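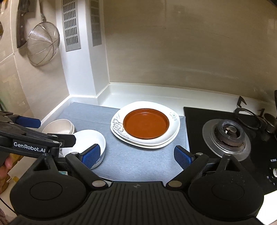
My aunt left me a set of dishes that had been used, by the family's best count, 4 times. She bought them for company. Company, in her house, was a kind of weather that was always expected and rarely arrived, and when it did arrive it was usually my uncle's brother, who didn't rate the good plates.

I have come around to the view that saving things for best is a mild form of superstition. We treat the nice tablecloth like a fire extinguisher. It stays put until the day it's needed, and we hope to know that day when we see it.

This November I am using everything. Toast goes on the good plates. So do the heel of the cheese, the cold potato and whatever else I eat standing up. I lit the dinner candles over a bowl of canned soup and read the electric bill by them, and I will say the bill looked better.

There are objections, and Roald Westerberg, who lives across the road and has firm opinions about cupboards, has made all of them to me over the fence. Things get broken. Gold rims wear off. If every day is special then no day is, and what will I bring out at Thanksgiving?

The first one is true. I have broken two saucers and a gravy boat since summer. I had owned the gravy boat for five years and had never once put gravy in it, so my grief was mostly for the idea of gravy. Meanwhile the ugly mug from the Lonmont Savings Bank, which I have dropped on tile, concrete and a dog, doesn't have a chip on it. If careful storage is what keeps dishes alive, somebody should explain that mug.

The business about special days is harder. I grew up in Ambaye, where front rooms had sofas that children knew mainly by sight. We were allowed in for Christmas and for the minister. I do remember the thrill of it, the stiff cushions and the smell of polish, and I suppose that thrill was paid for by all the other days of sitting on the kitchen steps. Roald thinks it was a fair price. Roald still has plastic on a lampshade.

But this year has been hard on the waiting theory. Company hasn't come, and has been told not to. The cupboards are full of platters sized for a crowd, and the crowd at my table is me and, on a big night, the radio. I could keep the lot wrapped in newspaper for another 30 years and hand it on to my niece in Lirkora, who has already told me kindly that she has no room.

So Thanksgiving will be a chicken, on the turkey platter, where it will look like it's been stranded. I've promised Roald a plate over the fence. He asked if it could be paper, so he wouldn't have to worry about it, and I told him no.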